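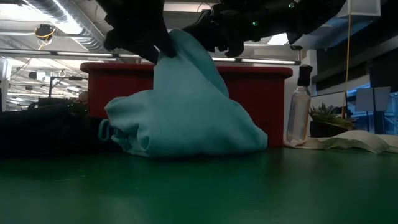
Packing for a theme park day

Pack the night before. Mornings are chaos and you will forget the sunscreen. Two water bottles, frozen halfway. Snacks that don't melt – pretzels, crackers, dried mango.

Leave the big backpack home. Trerham charges for lockers and the line for them is worse than the coaster.

Ponchos go on top, not the bottom. Learned that one at the Ulden log flume.
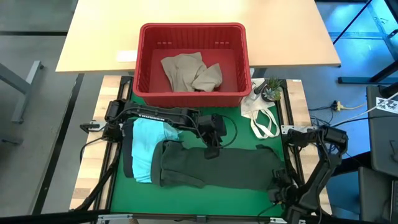
Getting in and getting around

Be at the gate before it opens. Walk to the back of the park first, everybody else stops at the carousel. Screenshot your tickets, the wifi is hopeless. Zelten lets you reenter with a hand stamp so eat lunch in the car. Way cheaper.

October is the best month. Short lines, cool air, and they still run the evening parade.

Take a picture of your parking row. Do it befor you get out the stroller.

We use cookies to improve your visit. Accept | Manage settings
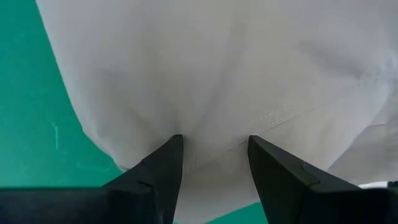 Sunscreen and funnel cake grease are the two stains that always come home with us. Get to them the same night. On white fabric like this the sunscreen goes yellow if you leave it, so rub in dish soap, wait, rinse cold. No bleach, it makes it worse. Grease – cornstarch first, brush off, then the soap. Colette Hervieu wrote in to say chalk works to, haven't tried it. Check the stain is gone before the dryer or it's in there for good.

Wet shoes: newspaper, change it once, keep off the radiator.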